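### 4.2 两种指垫，一部电话

说实话，我一开始并不想把电话听筒放进任务表。方块、杯子、衣夹这些都好夹，录起来也快，而听筒两头粗、中间细，还拖着一根卷线，手一抬线就跟着跑。可 Relu Radu 坚持要加，理由是前面的任务根本拉不开差距：Lonholm 的硬指垫和 Brullidon 的软指垫在方块上都接近满分，再比下去也比不出什么（他说得对，我当时嘴硬了好几天）。

于是从五月起我们就跟电话较上劲了。两种指垫装在同一款手持夹爪上，开合行程不变，标记块也不动，只换里面那层深色的垫子。每种指垫各录 100 次，操作者轮换；另外留出 80 次让大家随便练手，不计入结果。算上其他物体，本节一共用到 1,063 条轨迹。失败的定义我们改过 3 次，最后定得很朴素：听筒离开夹爪、在指间转过了头，或者操作者自己喊停，都算失败。

先说手感吧，这部分数字里看不出来。硬垫夹上去很干脆，手指一合就知道夹没夹住，可听筒的弧面只跟它贴着窄窄一条，稍微一歪就开始打转。软垫正好反过来，贴得很服帖，但合拢时总有一点“肉”的感觉，我自己经常多捏一下才放心，大约有三分之一的轨迹因此拖长了。Sorin Mocanu 手比我稳，他几乎不多捏，所以我们俩的时长曲线差得挺远，合并统计时我按操作者分了组。

接近的角度也比我预想的重要。从正上方下去，手指容易碰到机座；斜着从侧面进，又要当心卷线。图 7 里夹爪合在听筒上，另一只手也搭着听筒，这类双手接触的片段我们单独打了标签，不和纯夹爪抓取混在一起算。

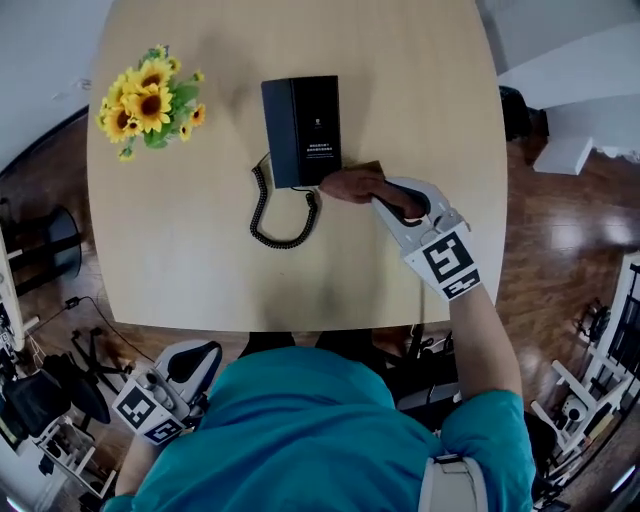
**图 7** 用手持夹爪夹取电话听筒。右臂一侧的夹爪已合拢，左侧夹爪张开。

标签打完以后，我用 Fedateck 的控制器把两组轨迹都回放了一遍。软垫组在听筒上明显更耐得住角度误差，硬垫组则在放回机座这一步占便宜，松手利落，听筒不会被垫子带着走。Filip 那套滤波参数我们沿用了默认值，没有针对哪种指垫再调，所以回放里的小抖动两组都有，4.3 节会再讲到。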